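Zillholm trunk liner

The Zillholm trunk liner is a molded cargo-area mat for hatchbacks, wagons and small SUVs. It was designed by Juniper Greenberg and is sold by Zemell, a maker of car interior accessories. The liner covers the floor of the cargo area and has a raised lip on all sides to keep spilled liquids off the carpet.

Design

The mat is formed from a single sheet of flexible plastic. The lip is 14 mm high on the standard version and 82 mm high on the deep version, which is meant for garden supplies and wet sports gear. The top surface has a pattern of low ribs that slows the sliding of boxes and bags. Four notches along the rear edge leave the factory tie-down points open.

Early versions curled at the corners when stored rolled up. The sheet was made thicker in July of the second production year, and the liner has been shipped flat since then.

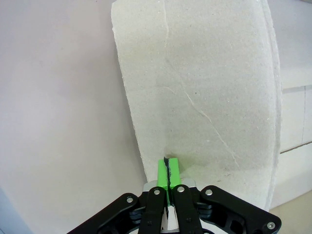
Gripper with green fingertip pads.

Fitting

No tools are needed. The cargo area is vacuumed, the liner is laid with the ribbed side up, and the front edge is pushed under the rear seat trim. In cars with a split rear seat, a separate flap – sold as the Etus panel – covers the seat backs when they are folded. The panel attaches to the liner with hook and loop strips.

Load and care

Zemell rates the standard liner for an evenly spread load of 600 pounds. The mat is washed with mild soap and water. Solvents and tire dressing dull the surface and make it slippery.

Versions

Standard – black or gray, low lip
Deep – black only, high lip
Rocha – two-piece liner for wagons with a raised cargo floor, first run of 1,375 sets

The price list dated 12/28/22 shows all three versions. The gray standard liner is made to order.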